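Open day at the Erraji display flats: is "serviced living" worth the money?

The flyer promised a new way to rent in the inner suburbs. I've read that flyer before, with other names on it, so I went along in November with a notebook and low expectations.

Erraji is leasing one floor as short-stay flats for people between homes. The going rate is $900 a week for the smallest, bills included, with a minimum of six weeks. Lucinda Doucet, who was showing our group through, called this "friction-free". I asked what happens if you leave after four. You pay for six.

There's also a $2,000 bond, and a cleaning fee of $25 each time somebody comes up to change the linen. The flyer doesn't mention the cleaning fee. I found it on the back of the price sheet, under the parking rules.

Bedrooms first, as that was where the queue was shortest. I pressed on mattresses and looked at walls, which tell you more than a brochure does. 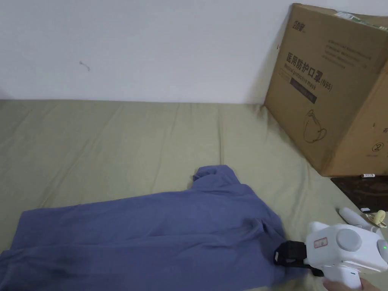

A garment on the sheet and a big cardboard box by the wall.

Lucinda was keen on the linen, supplied by a firm called Wera and swapped every fortnight. Fine, but I'd trade it for a decent wardrobe. Six weeks is a long time to live out of a suitcase, and the storage locker in the basement costs extra.

Noise was my next question. The building backs onto a tram line, and the answer I got was that the glazing is "acoustic grade". Nobody in the group could get a number out of her. I stood still for a tram and heard it perfectly well, bell and all.

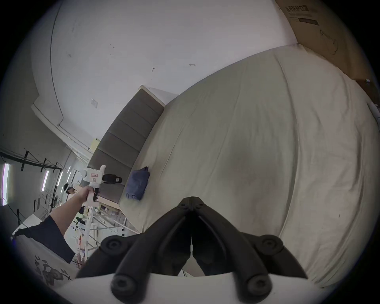
Then there's the app. Tekia runs the locks, the heating and the laundry bookings, and you can't opt out. Magdy Hajji, a retired electrician in our group, asked how you get in when your phone is flat. You ring a number, apparently, and he wanted to know what you ring it with. He was told someone would get back to him.

The kitchens come with Pisov cooktops, two burners each, and the one I tried took its time. The shared laundry is clean and too small for a full floor of tenants. 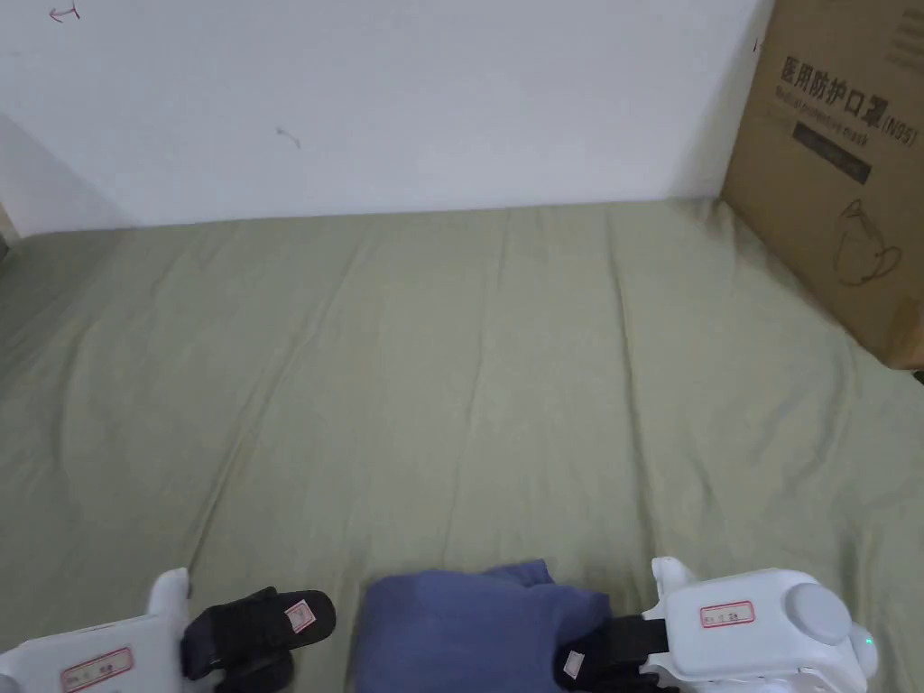

Green sheet, white wall with a few small marks.

The location is good and the lease is short enough to read over a coffee, so do read it. I've asked for the full fee schedule in writing. So far I have a thank-you email and a second copy of the flyer.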